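Loukia Pappas
Thread on cleaning shallow trays with a two-layer sponge. Posting it because the question came up again in April and my last answer was a single line.

Loukia Pappas
1. Dry pass first. Tip the tray, tap the underside, then brush toward one corner. Any grit left on the floor goes into the foam and gets dragged across the surface on every stroke after that.

Loukia Pappas
2. Dampen the sponge and wring it hard. If it drips when you hold it by one end, wring it again. Standing water in the corners of a tray does more harm than the dirt did.

Loukia Pappas
3. Foam down, scouring pad up, for all routine work. The pad gives your fingers something firm to push against and spreads the load over the foam. Pad side down is for dried glue and very little else. 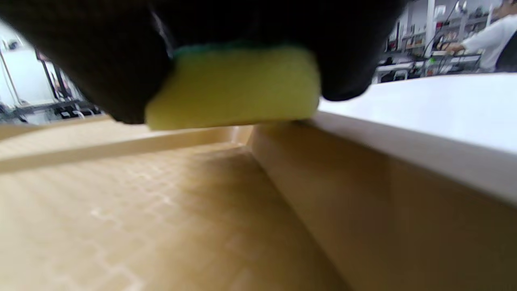 Loukia Pappas
4. Hold it across the top with the fingers over both ends. Gripping by the long sides bows the foam in the middle and you lose contact where you need it most. Gloves make this slightly worse, so check your grip before you lower it.

Loukia Pappas
5. Textured floors need two directions. One set of strokes along the long side of the tray, one set across. A raised grid holds dust on the far side of every bump, and a single direction leaves half of it there.

Loukia Pappas
6. Light pressure for the first set, more for the second. When the foam is squashed flat it slides over the low areas and cleans only the tops.

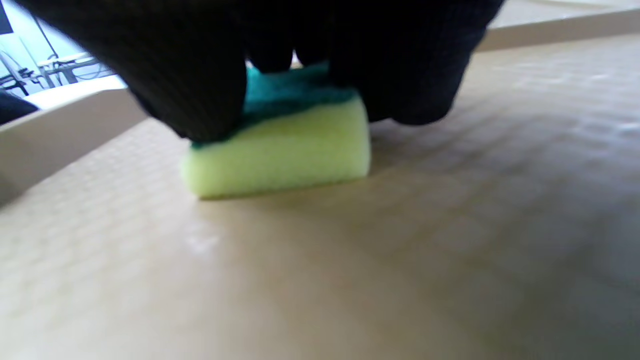
Loukia Pappas
7. Inside corners. Turn the sponge on end and push the short edge into the corner, then pull away from it. Wipe the side walls from the rim down, and do the floor edge last.

Loukia Pappas
8. Dry with a lint-free cloth and leave the tray on its side until the corners are dry to the touch. Stacking early is how you get the gray marks people keep asking me about.

Loukia Pappas
Replying to Máté Barta: no, I don't use detergent for dust. Plain water. For hand grease, one drop worked into the foam, then a second pass with a clean sponge.

Loukia Pappas
Sponge life, also asked: I replace mine when the pad starts lifting at a corner. Once the bond goes, the two layers shift against each other and the strokes stop being even.

Loukia Pappas
Periklis Moschos wants the storage version of this. Separate thread. It mostly concerns shelf spacing at Nikport and will be of interest to 2 people.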